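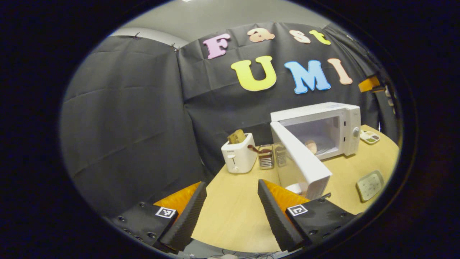
Foam letters attached to black fabric, in pink, peach, yellow and blue.

The Long Second Life of the Handmade Sign

There is a bakery in Stostdale where the word BREAD has hung in the front window for as long as anyone on the street can remember, and the letters do not match. The B is fat and friendly, the R leans a little, and the final D was plainly cut by someone else on some other day. I went in the first time because of that D. I have been going back ever since, which tells you something about signs (and something about the raisin loaf).

I've spent a good part of this year driving around looking at lettering made by people who never meant to be letterers. Church suppers, school plays, yard sales, the welcome table at a family reunion. Once you begin noticing them you can't stop, and your passengers will get tired of you long before you get tired of the signs.

My guide for much of it was Inmaculada Cabello, who taught art in Coscombe for most of her working life and now runs an evening class in cut lettering above the old Kettler hardware store. She starts every new group the same way, by taking away their rulers. "You can have it back when you've made something you like," she told us, and then forgot to give mine back at all.

Her students work in felt, cardboard, craft foam, whatever is in the bins. The first evening is all capitals, because they stand up straight and forgive a shaky hand. Lowercase comes later. The letter s, she warned us, would take the whole night, and mine did, and it still looks like a worm that has had bad news.

What surprised me was how much of the talk in that room was about spacing. I had thought it would be about shapes. But a row of lovely letters set too far apart reads like a list, and a clumsy row set close together reads like a word. Inmaculada has people lay everything on the floor, climb up on a chair, and squint. You move one letter half an inch, climb back up, squint again. It's slow and oddly peaceful, and I recommend it to anybody who has trouble sleeping.

Then there is color, where people fall out with each other. One camp wants everything the same. Lộc Thái, who paints shop windows in Karnolness and drives over for the class when work is quiet, belongs firmly to the other camp. He cuts from whatever scraps are left in the bin and lets the colors land where they land. "Dark behind, bright in front," he said, when I asked for his one rule, and he went back to trimming a yellow G.

Lộc keeps his old letters in flat boxes under the stairs, 163 of them at last tally, sorted by size and never by alphabet. Friends borrow them for birthdays. He says the vowels come home bent and the Q has never left the house.

The class starts up again in October, with room for a few more people than there are chairs. Bring scissors you don't mind sharing, and leave the ruler in the car.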